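# About Gandura

Gandura is a small company that packs snack boxes for offices, schools and waiting rooms. We work from two rooms on the ground floor in Skorkbridge, next to the old post office. If you have eaten something from a paper box with our green stamp on it, then probably Candela packed it.

The company was started by Casimiro Marín and Ngan-ling Shek. They worked in the same insurance office and they both complained, every afternoon, about the vending machine. Casimiro began to bring snacks from home and put them on a shelf, with a jar for the coins. After one year the shelf served 80 people, and the manager asked very politely if it could move to another place.

Today we deliver to 159 addresses. The smallest is a dentist with two chairs and the largest is the Valcárcel language school, which takes 300 boxes each month during the term. We don't plan to grow very fast. Our van is one, and Hưng Phùng, who drives it, likes to be home for dinner.

## How we choose

Every new snack is tried by all five of us before it enters the list. We taste on Thursday mornings, before lunch, when everyone is hungry but still fair. Each person writes a mark on paper and does not show it to the others. A snack needs four good marks. Iker Olmedo is strict with salt and Ngan-ling is strict with everything, so many products come back two or three times before we agree.
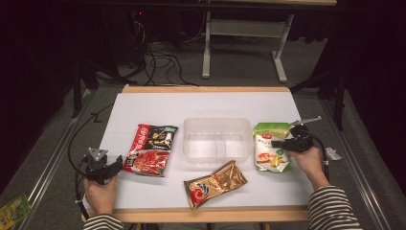

*Snack bags and a divided tray on our table.*

We look also at the size of the portion and at the list of ingredients. When a product contains nuts, milk or sesame, we write it on the outside of the box in large letters, in English and Spanish. If your office has a person with an allergy, please tell us at the first order and we will prepare a separate list for you.

## Ordering and visits

You can order by telephone or by the form on this site, until Tuesday at noon for delivery in the same week. There is no contract. You can stop in any month, and you can change the list when you wish.

In June we close for one week to clean and paint the storeroom. Customers with a regular order receive their boxes the week before.

Visitors are welcome, but please call first so that one of us is at the door.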